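2022年6月27日 工坊记录

赭色釉，接着上次的往下写。

上一窑开出来，Clakell那批赭色砖还是偏绿。单块拿在手里看不太出来，跟旧样板并排放在窗台上就很明显，砖边薄釉的地方发青，中间厚的地方倒是对的。Farhad Zarei认为是铁的问题，说这袋氧化铁跟之前用的不是同一个来源。我翻了袋子上的标签，供货的还是Plimel，批号换了，粒度那一栏写法也换了，看不出实质差别。先存疑。

我自己倾向于是底釉里的钙多了。前阵子石灰石粉用完，Bram Leemans从后面仓库拿了一袋没贴标签的顶上，当时大家都默认那是石灰石粉。今天取了一点滴稀盐酸，起泡很厉害，是碳酸盐没错，但也可能混着白云石。白云石反应慢一些，加热才明显，我没有加热做对比。下次做。

今天把试片重新排了一遍，编号从A开始，一律用刻的，别再用铁笔画，烧完糊掉的已经好几片了。A组照原配方，只换回旧袋子里剩的那点氧化铁。B组氧化铁用新袋，钙换成确认过的石灰石粉。C组两样都换。D组是Nhàn Vi要加的，在C组基础上添一点金红石，她想看能不能把黄往暖里推。我本来不想在查问题的时候加新变量，不过窑里有空位，就一起放了，记录的时候D组单独写，不跟前三组比。

釉浆比重今天测了两次，早上和下午不一样，下午偏稠。桶盖没有盖严。以后用完当场盖上，谁最后用谁负责。稠的那份加水调回来以后过了一遍筛，筛上留了些硬粒，搓不开，像是上次桶壁上干掉的釉皮掉进去的。硬粒单独收在小杯里，贴了条，先别倒。

浸釉时间统一数到三。Bram数得比我快，所以今天全部由我来浸，他负责擦底。素坯吸水率也不太一样，靠窗那一架晒过太阳，明显吸得快，釉层厚。把那一架挪到里面去了，明天再用。

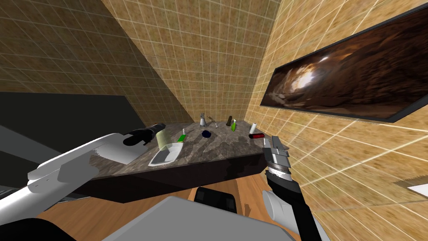

下面说填缝的事。

赭色砖配什么缝，一直没有定。Tse那边的意思是白缝，要亮，要看得清格子。Mireille Hattar主张用接近砖色的浅米色，她的理由是手工砖边不齐，白缝会把不齐的地方全显出来。两边说的我都同意一部分。这种小方砖做满一整面墙，缝占的面积不小，远看时整面墙的颜色是砖和缝混在一起的，白缝会把赭色冲淡，原来觉得正好的砖色上了墙就发灰。浅米色没有这个问题，但是灯光一暗，格子就没了，一面墙糊成一片，手工砖的意思也就少了一半。

今天在旧的水泥板上贴了三小块试验板，砖全部用上一窑的次品，颜色偏绿的也用了，反正看的是缝。第一块用Vekano的白色填缝料，第二块用同一个牌子的浅米色，第三块是我们自己配的，白水泥加细砂加一点赭土粉。赭土粉加多少没有把握，先加了很少一点，湿的时候看着挺深，干了肯定会浅。

填缝前的步骤写一下，Nhàn Vi是第一次做：

砖面先用干刷子把缝里的浮灰刷掉，再用喷壶打一层雾，见湿就停，不要有积水。填缝料按袋子上的水量先少加一成，搅匀，静置，再搅，觉得干再补水。用硬橡胶抹板斜着推，走对角线，顺着缝推会把料又带出来。一次别铺太大，够自己擦得过来的面积就行。等表面失去水光，用拧干的海绵打圈轻擦，海绵翻面用，水要勤换。最后起的那层白雾等干透了用干布擦。

Nhàn Vi做的是第二块，缝有几处凹得太深，海绵太湿，把料带走了。她自己看出来了，在旁边补了一遍，补的地方颜色比周围浅。同一袋料，水量不同，干燥速度不同，颜色就会不同，这一点在浅米色上比在白色上明显得多。大面积施工的时候必须一次配够一面墙的料，中途补料会留下痕迹。这句话要写进给Tse的说明里。

第三块自己配的料手感最差，砂太粗，推的时候刮釉面，有一块砖上留了细划痕。哑光釉面也会留痕，亮光的更不用说。下次换过细筛的砂，或者干脆不加砂，缝窄的地方本来也用不着砂。

缝宽目前定不下来。Natália Jelínek上午来过一趟，带了她那边的做法，说他们做手工砖一律放宽，怎么贴都不难看。我们这批砖的尺寸误差比她们的小，放那么宽浪费。她也看了偏绿的那几块，说其实挺好看，可以单卖。Mireille把那几块挑出来另装了一箱，写了“绿边”，放在门口架子下层，不要混回去。

中午以后开始算Tse那一单的量。总共2,000块，九月交货。损耗按一成留。按现在每窑能装的数量往回推，七月中旬釉色一定要定下来，再拖就得夜里也烧。窑本身也不能一直连着烧，Farhad提醒说炉丝该检查了，靠门那侧的一根颜色发暗，绕圈有点塌。我去看了，塌得不严重，先用瓷钉别住。备用的炉丝还在，在工具柜下层用报纸包着，没有受潮。

素坯架上现在能用的不够一窑。Bram明天继续压坯。泥要换新开的那包，旧包边上已经硬了，回收。压坯用的木框有一边开胶，压出来的砖有一条边是斜的，今天用快干胶粘了，夹子夹着过夜。粘不住就重新做一个，木料有。

平整度的问题也在这里记一下。晾坯的时候上下两面干得不一样快，四个角往上翘，翘一点点，贴的时候光从侧面打过来每块砖边上都有一道影子。翻面要勤，上面压石膏板。石膏板今天从架子顶上搬下来了，有两块受潮，靠墙立着晾。Mireille试着在坯背面刻了几道浅槽，说可以缓解翘曲，她那一排单独放，背面写了M，等干透了用直尺量。

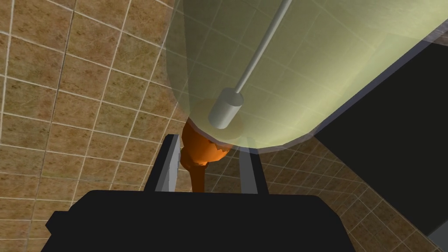 吸水率测试。上次测的时候方法不统一，有的煮了有的只泡了，数据没法放在一起。这次全部用煮的。烘干，称重，煮，凉到室温，拿湿布抹掉表面的水，再称。抹的时候手法要轻，抹得太干会把孔里的水也吸出来。一共做了10片，取自同一窑的上中下三层。下层的偏高，说明窑底温度还是不够，跟测温锥的情况对得上。中层和上层差别很小。

窑底温度低是老毛病。Farhad试过把底层板子抬高，有改善，但底层就少装一排。这次商量的结果是底层照样装，只放素烧的，不放釉烧的。这样排窑麻烦些，素烧和釉烧混装的时候温度也得迁就，所以Tse那一单还是分开烧，底层空着也认了。

测温锥要再订。26号抽屉里剩的不够烧到九月。顺便把釉筛也订了，现在这只网边脱焊，硬粒可能就是从那里漏过去的。订货单Mireille写好了夹在门后，今天下班前还有要加的自己往上写。

给Tse的说明书，今天起了个头，先写关于清洁的部分，大意如下：手工砖釉面有针孔和细开片是正常的，填缝料完全硬化之前不要用酸性清洁剂，之后也尽量用中性的。浴室和厨房的缝建议做防护，台面附近容易溅油的地方尤其要做。浅色缝用久了会变深，变深最快的是地面，墙面慢很多。所以地面和墙面用同一种白缝，一段时间以后颜色会对不上，这件事要提前讲清楚，不然到时候会来找我们换料。Mireille说她经手过这样的投诉，对方坚持说我们发了两种料。

颜色跟光的关系也要在说明里写一段。赭色在早上的光里偏黄，下午西晒的时候偏红，晚上暖色灯下面几乎是橙的。客户看样一般是在店里看，店里灯多，颜色偏白。建议把样板带回去，竖着靠墙放，早中晚各看一次。平放着看和竖着看也不一样，平放反光多，颜色显浅。墙上有阴影的那半边跟亮的那半边，看上去会像两种砖。以前给人看样都是平摊在桌上，以后做一个可以立起来的架子，Bram有空的时候做。 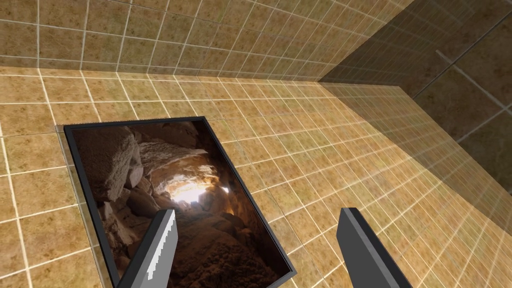

渲染图：黑边画框平放在方砖地面上，白色砖缝。

关于挂画的一条也放进说明书。Tse问过贴了砖的墙上还能不能挂画。能挂，孔尽量打在缝上，打在砖面上容易崩釉。必须打在砖面上的话，先贴一块胶带，用瓷砖钻头，低速，不开冲击，打穿釉层以后再加一点力。框子重的话要打到后面的墙体里，只靠砖吃力是不行的。手工砖厚薄不一，背后的胶层也可能有空的地方，打之前用手指节敲一敲，声音发空就换位置。换下来的孔用同色填缝料补，补完会看得出来，没办法。

Nhàn Vi问能不能用免钉胶。轻的可以试，釉面太滑，粘之前要拿酒精擦干净。开片釉不建议，胶会渗到开片里去，撕下来留一圈印子。她拿了块废砖去试了，粘在上面挂了一把抹刀，先放着，过几天看。

下午收工前看了三块试验板，都还没干透，只能先写个印象。白缝那块最精神，砖边的缺口确实很显眼。浅米色那块最安静，补过的地方现在还是看得出来。自配的那块颜色最合我的意，比米色暖，跟釉边上那圈深一点的颜色接得上，可惜有划痕。三块都立在北窗下面，别挪到太阳底下，也别拿吹风机吹。板子背面写了料名和日期，正面不写，明天让没参与的人先看，看完再翻过来。

釉试片已经进窑，升温曲线用9号程序，保温段没有改。Farhad锁的门，睡前他会过来看一眼。明天不开窑，等温度自己降下来，上次开早了，有几片边上听见了响，后来都有开片。

杂事：

海绵只剩两块好的，其余的掉渣，扔掉。喷壶的嘴堵了，泡在醋里，用之前冲干净。水池下面的沉淀桶快满了，明天上午先舀泥再开工，舀出来的泥倒进灰色的盆，别和回收的坯泥放在一起，里面有釉。

电子秤的读数会飘，换过电池还飘。称氧化铁先用旧的天平。A到D四组今天都是用天平称的，之前几窑用的是电子秤，所以偏绿这件事也不能排除是称错了。如果A组烧出来颜色正常，B组也正常，那就要回头查秤。这条很重要，用红笔在配方本上也写了一遍。

Bram借走了细目筛，还没还。

无标签的那袋粉在袋口系了红绳，查清楚之前不要再用。明天找个小锅加热酸试一下，开窗，戴眼镜。剩下的样留一勺在瓶里，Natália说她那边可以帮忙送去测，她下次来的时候给她带走。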